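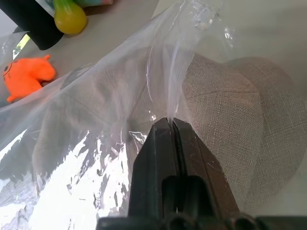 [kellthorpe-automation] Kudia 2 dual-arm kit: soft goods in clear bags

From: Folke Midtbø
To: kellthorpe-automation
Date: December 20, 2024
Subject: Re: Kudia 2 dual-arm kit: soft goods in clear bags

> We are looking at the Kudia 2 for a returns bench. Mostly soft
> goods: hats, small toys, the odd packet, nearly all of it in
> clear poly. Plostbridge will quote on the kit as a bundle (two
> arms, two grippers, wrist cameras, head camera, controller and
> the recording software) or arms only.
>
> The brochure says "handles flexible packaging" and leaves it at
> that. Before I put my name to a purchase order I would like to
> know:
>
> - can the stock fingers hold thin film without special pads
> - are the wrist cameras any use when the whole view is plastic
> - is the cabling fit for a bench people have to stand beside
> - does the recording software drop frames
>
> We had a single-arm unit on trial in July and it was fine on
> cartons and poor on everything else, so assume I am sceptical.
>
> Doherty site, packing side

I have had the bundle on evaluation and have now recorded almost 200 episodes with it, all on bagged and loose soft items. Answers below in the order you asked, with a couple of things you did not ask about at the end. Everything is on stock firmware and stock fingers. I have no arrangement with Plostbridge beyond the evaluation loan, and the unit goes back to them when I am done.

Fingers

They hold film, with conditions. The stock fingers are hard, angular and narrow at the tip. On a gathered fold they clamp well, and with a linen bucket hat under the bag I could take a pinch of plastic above the crown and leave the fabric alone. On a single flat layer lying tight against the table they mostly skate. You need slack to grab. If your bags are vacuum-packed or heat-shrunk, do not buy this kit on the strength of anything I say here.

Stroke is ample for the work. Closing force is set in software as a percentage with no units given, and the relation between the percentage and the real force is not linear. I settled on a low value for film and a slightly higher one for fabric. Film tears at the upper end of the range. It tears sooner if the edge of the finger is on it instead of the flat, so wrist angle matters more than force.

The fingers mark easily. Mine are scuffed, with light scratches on the faces. It has had no effect on grip that I can measure. The marks do show up in the wrist camera as fixed bright specks, so if you train on one set of fingers and then swap to a fresh set, expect a small shift in the images. Keep the old pair for comparison.

No compliant pads are included. There is a pad option on the price list and I have not tried it.

Cabling
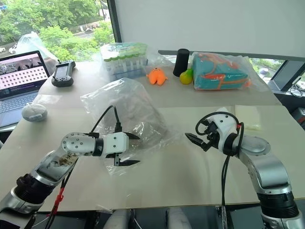 The cable routing is the part of the kit I would send back to the designer. Each gripper is fed from outside the arm, and the arm has no channel or clips past the elbow, so you are left to dress the run yourself. The loop over the wrist housing has to be long enough for full wrist roll, which leaves it standing proud in every other pose. On the right arm a pair of cables also hangs straight down from the wrist, past the front of the table. Red tape on the left-hand bundle keeps it together for part of its length and is the best fix I have found so far. Cable ties are too stiff. Hook-and-loop strap should do as well if you have it.

Is it fit for a bench people stand beside? With a guard along the front edge, yes. Without one I would say no. A hanging loop at that height will find a sleeve or a lanyard sooner or later. Your safety people will want to see it in person, and they should ask for the arms to be driven to the low front corners, which is where the slack is greatest.

The connector on top of the gripper housing is easy to get at and easy to knock. I have lost the gripper signal twice mid-episode. Both times the controller stopped the arm and held position, as it should. Recovery needs a full re-home of that gripper and the software does not tell you so. It just shows the gripper as idle.

Supply is 24 V through the base. I ran both arms from the supplied unit with no trouble, including long sessions with both grippers under load.

Table setup

I keep a mixed set of items along the back of the table and bring them forward one at a time. The set has to be awkward in different ways. A rack of green-capped tubes in a clear bag gives a rigid shape inside loose film. The orange plush toy is soft all over with short limbs. The pear is smooth and rolls. The teal and orange package is glossy under more gloss. The black cylinder is for depth tests, as dark matte objects are where cheap depth estimates usually fall down.

A pale covering under everything is worth having. Clear film on a pale surface is close to the worst case for the cameras, and a returns bench is likely to be pale as well, so I left it that way on purpose. Place the laptop to the side, within the operator's reach and out of the way of the left elbow. The elbow swings wider than the software model shows. I would allow an extra hand's width on both sides over what the drawing gives you.

The software has a table plane setting that assumes a flat, continuous surface. If you have a join in your covering, level it or tape it down. Fingertips travelling low across the table will catch on a lifted edge, and the arm does not register that as contact until it has pushed quite hard.
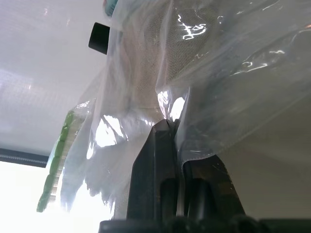 Wrist cameras

Useful, with a caution. At close range on clear bags the wrist view is nearly all plastic: folds, white highlights, and whatever colour comes through from behind. You can generally tell where the fingertips are against the film. You often cannot tell which layer they are on, or what is inside. Anything textured behind the film helps. Plain fabric in a plain bag is the hard one.

Auto exposure is the weak point. With a window behind the work the bright side washes out to white and the camera lets it. Locking exposure manually improves matters, and the setting is buried two menus down under the stream profile. It resets on power cycle. I have reported that to Plostbridge and have a ticket number and no date. A blind on the window would do more for you than any of the menu settings.

The lens is fixed focus and the base of the gripper is soft at the bottom of the view. No consequence for control.

I would not try to run from the wrist cameras alone. The head camera gives you the bag as an object and the wrist cameras give you the contact, and with film you need both. Time alignment between the streams is good. I checked it against a blinking lamp and found the offset smaller than one frame throughout.

Recording software

No dropped frames in my logs while writing to the internal drive. Writing to an external drive over the same hub as the cameras, I did get drops, and the software flagged the affected episodes correctly. Use the internal drive and copy afterwards.

The review window shows the session as a grid of small tiles. That is handy for spotting a bad start pose and hopeless for finding a specific episode, as there is no search and the tiles carry no names until you select them. Export is clean. Metadata is one text file per episode, readable without their tools.

The handheld controller is fine for resets, for pausing and for marking an episode good or bad. I found it tiring for fine positioning and stopped using it for that.

Two-handed work 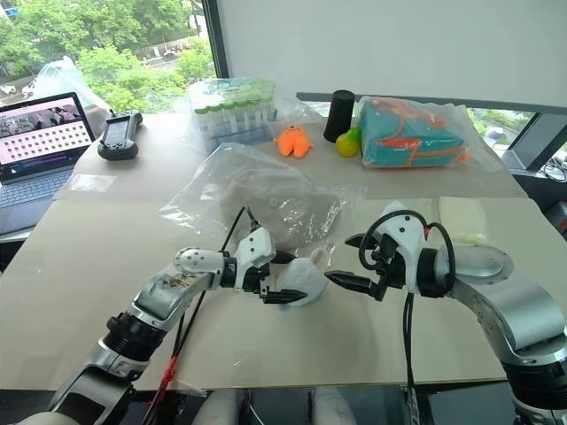
Both grippers on the soft white item, bag on the table behind.

You did not ask about this and it is the main reason to pay for two arms. Soft items deform under one gripper and turn out of the jaws when the second point of contact is missing. With an approach from each side at matched height the item stays put. The software can mirror one arm's motion to the other and I recommend starting from that, then trimming the heights by hand. Collision checking between the two grippers is conservative and will stop you well short of contact. There is an override for the gripper pair only. Leave the arm-to-arm check on.

For opening bags, hold with one side and pull with the other, slowly. Fast pulls make the film stick to the finger faces, and then the release fails quietly: jaws open, film still attached. Check for it in the wrist view before the next move.

Price and spares

The bundle price I was given is under review at their end, so I will not repeat it on the list. The spare gripper assembly, with housing, fingers and cable, was quoted at $1,405, and fingers are not sold separately at present. For your application I would treat one spare assembly as part of the purchase. Ask them to put the lead time in writing.

If you only do cartons and the occasional soft item, arms only is a false economy, as the cameras in the bundle are already calibrated to the mounts and doing it yourself takes a good while. If most of your bags are tight film, wait for someone to report on the pads.

I can send the exposure settings and the force table off-list. The raw episodes are large, so tell me which item types you want and I will cut a subset.

Folke

--
kellthorpe-automation mailing list
Replies go to the list by default. Trim your quotes.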